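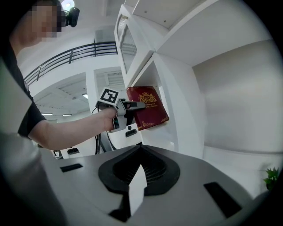

Section 4. Loading the cubbies

Read this section after the Orkura unit has been leveled and fixed to the wall (Section 3). It covers upright storage of hardcover books and decorated sets.

4.1 Before you start

1. Check that the wall screws are tight.
2. Wipe each compartment with a soft, dry cloth. Wait 17 minutes after using any liquid cleaner.
3. Open the cabinet door and confirm that it swings freely.

CAUTION: Do not load a unit that is not fixed to the wall.

4.2 Placing hardcover books

1. Start with the tallest volumes.
2. Hold the book low on the boards. Do not pull on the top of the spine.
3. Set the bottom edge on the shelf first, then slide the book back with the spine facing out.
4. Straighten any book that leans. Add a bookend if the compartment is not full.

NOTE: A book left leaning for several months can twist at the joints.

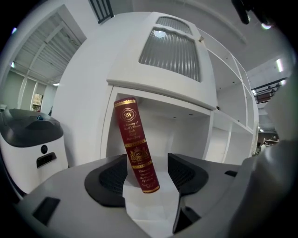
Page last changed: February, G. Shakya

4.3 Books with gold decoration

Gold foil on a spine, such as the oval "RW" medallion on a red hardcover, wears faster than the cover around it.

1. Handle these books by the lower part of the spine, clear of lettering and crests.
2. Leave enough space to remove a book without rubbing the one next to it.
3. Dust with a dry brush, working from the top band down.

CAUTION: Do not use furniture polish on shelves that hold foil-stamped books.

4.4 Spare parts

Shelf pins: order Lumberg 395.
Bookend, white: order Lumberg 1,000.
Door hinge kit: see Section 7.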